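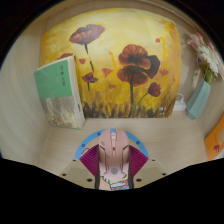 Equipment Planning Lead (fixed term, 8 months)
Zarnora, Lendalmont site

We are hiring someone to tell us what not to buy.

Zarnora packs and ships household goods for small online sellers: books, framed prints, vases, desk accessories, whatever comes in. Almost none of it is the same shape twice. Over the past two years we have sat through a lot of sales demos for picking equipment, and most of them involved a cardboard box on a clean white table. Our shelves don't look like that. A mouse has to come out of a cubby without knocking over the vase at the back or scraping the painting, and then it has to go back in.

We have money set aside for the coming budget year. We do not have a plan we believe in. The last one assumed a payback period that came straight off a vendor's slide, and it left out spare fingers, floor work, software renewals and the hours our own people would spend babysitting the thing. Your job is to write a better one, or to write two pages explaining why we should spend the money on shelving and a second packing bench.

What you would do

Go through the 29 quotes and proposals we have on file and throw out the ones that can't be compared with anything.

Run handling trials with hand-held grippers in stocked shelf compartments before we commit to an arm. Soft ribbed fingers, hard fingers, suction, whatever we can get on loan. Keep a record of drops, regrips and items we gave up on.

Build a cost sheet that covers five years, including parts that wear out and the cost of the line standing still.

Call other sites that already own the equipment. Vendor-supplied references are fine as a start, but find some they didn't give you.

Present the result to the operations group in September. Expect to be argued with.

What we are looking for

You have bought or specified equipment before and had to live with it afterward. Warehouse, lab, food plant, print shop, we don't much mind. You can read a maintenance contract and find the clause that will hurt. You are comfortable with a spreadsheet and can explain it to someone who isn't. Some hands-on time with grippers or robot arms would help, but we would take a careful buyer with no robotics over an enthusiast who has never had to defend a purchase.

Please don't apply if you are hoping to be the person who brings automation to Lendalmont. That may be the outcome. It is not the assignment.

Practical details

On site four days a week, one day from home if you want it. Day shift, starting at 7:30 a.m. There is some travel to our smaller building at Purves, where the trial shelves are set up. Pay is $71,000 a year, prorated for the term, with the same health plan as permanent staff. You will report to Hae-won Chae, who runs operations and signs off on all capital requests over $2,000.

You may not hold a paid interest in any supplier under review, and that includes referral fees. Ralano is one of the bidders, so former Ralano employees should say so up front. It won't rule you out.

To apply

Send a resume and one page on a piece of equipment you recommended that turned out to be a mistake, or one you talked somebody out of. Include the numbers if you are allowed to share them. We won't read a general cover letter. Shortlisted applicants will be asked to spend a paid half day at Purves marking up one of the old proposals.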